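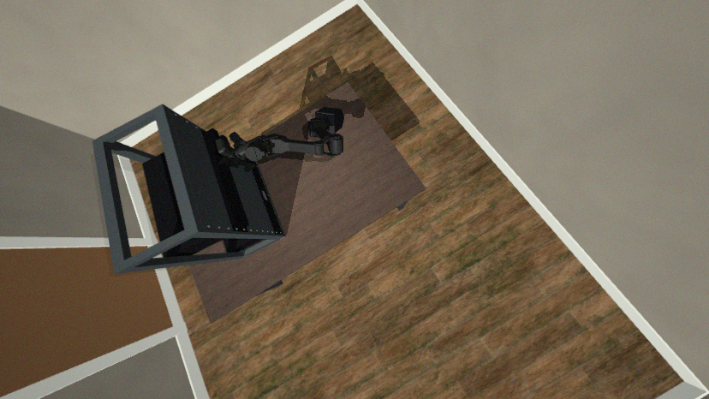
4. Montaje de la mesa larga Plidirau

Antes de empezar

El folleto del fabricante asegura que la mesa se monta en el tiempo de tomar un café. Desconfíe. Las instrucciones de esta sección se han redactado para la versión de Hadstead con tablero de una pieza y patas atornilladas, y corrigen varios pasos que en la hoja original están desordenados. Si su caja lleva la etiqueta Bae, la tornillería es distinta y debe consultar la sección 6.

Hacen falta dos personas. El dibujo de la caja muestra a una sola levantando el tablero con una mano, cosa que no recomendamos intentar.

Herramientas: llave Allen (la incluida se redondea enseguida, use una propia), destornillador de estrella, nivel de burbuja y una manta vieja. El fabricante añade a la lista un «paño especial Beno» para el acabado. Sirve cualquier trapo de algodón.

4.1 Preparación del suelo

1. Despeje un espacio que deje al menos 200 cm libres a lo largo de un lado del tablero.
2. Compruebe el suelo con el nivel en los cuatro puntos donde irán las patas. No dé por hecho que una habitación nueva está nivelada.
3. Extienda la manta y coloque el tablero boca abajo.

Nota: en suelos de tablas, evite que una pata apoye justo en la junta. Con el peso, la tabla cede un poco y la mesa acaba bailando.

4.2 Fijación de las patas

4. Presente las cuatro placas sobre los agujeros sin apretar ningún tornillo. Si alguno no coincide, gire la placa media vuelta. Las placas se venden como simétricas y no lo son.
5. Introduzca los tornillos a mano, dos o tres vueltas cada uno.
6. Apriete en diagonal: primero una esquina, luego la opuesta.
7. Repita el apriete una segunda vez en el mismo orden.

PRECAUCIÓN: no utilice atornillador eléctrico. Los insertos del tablero se arrancan con facilidad y la garantía no los cubre, aunque la página de ventas diga «cobertura total».

4.3 Colocación en su sitio

8. Con una persona en cada extremo, ponga la mesa de canto y después sobre las patas. No la haga girar apoyada en dos patas.
9. Deje 2 cm entre el tablero y la pared. Si hay rodapié, mida desde el rodapié.
10. Regule los tacos hasta que la burbuja quede centrada a lo largo y a lo ancho.

Nota: el taco regulable admite poco recorrido. Si no basta, calce la pata con una cuña rígida. El fieltro adhesivo que viene en la bolsa se aplasta y no corrige ningún desnivel.

4.4 Carga

La hoja técnica indica 300 kg repartidos. No explica cómo se midió ni durante cuánto tiempo, de modo que en esta guía tomamos 250 kg como límite, siempre repartidos por toda la superficie.

PRECAUCIÓN: ninguna de estas cifras vale para el centro del tablero ni para los extremos que sobresalen de las patas. No se siente en las esquinas.

4.5 Acabado y mantenimiento

11. Limpie el polvo con un trapo apenas humedecido y seque enseguida.
12. Espere un día antes de poner encima objetos calientes o macetas, y use siempre un salvamanteles. La «resistencia al calor» anunciada se refiere al barniz; de la madera que hay debajo no dice nada.
13. Vuelva a apretar los tornillos pasadas dos semanas y, después, cada vez que mueva la mesa.

Si la mesa sigue cojeando después del paso 13, afloje las cuatro placas, repita el apartado 4.2 y compruebe otra vez el suelo. El servicio de atención le propondrá comprar el juego de refuerzos. Pruebe antes a cambiar la mesa de sitio un palmo.

Guarde los tornillos sobrantes en la bolsa original. Deben sobrar dos; si sobran más, revise las placas.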